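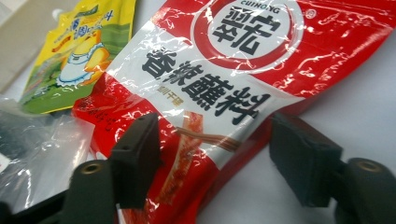

Storbridge shoppers have until the end of March to say what they think of a plan to move the town's imported food aisle, again. It would be the third address in a year for a stretch of shelving at the Hanov supermarket that has already lived beside the pet food and, more briefly, beside the greeting cards.

The store asked for opinions on slips of paper at the checkout and got 1631 of them. Of those, 232 said to leave the aisle where it is. Most of the rest wanted to know where it is.

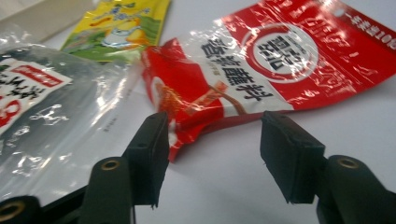 Packaged foods on a white tabletop.

Hanov says the next location, near the bakery, will have room for bigger signs and more snacks. The shop across the street, Adeleke, has kept its own imported foods on the same wall since it opened and has put up a poster saying so – the poster is quite large.

The town council has no power over where anyone keeps the noodles, a point it made in a statement that ran to four pages. It did agree to look at the parking. 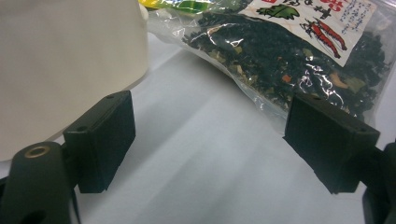 A pale tabletop, seen close up.

Slips can be handed in at the service desk, which is also moving.

3873 views | 41 shares | 3 comments

ekora_fan
Found the aisle in February. Went back for my husband and it was gone.

parkst_dad
Four pages??

MintyB
Adeleke closes at 6 though, so no use to me.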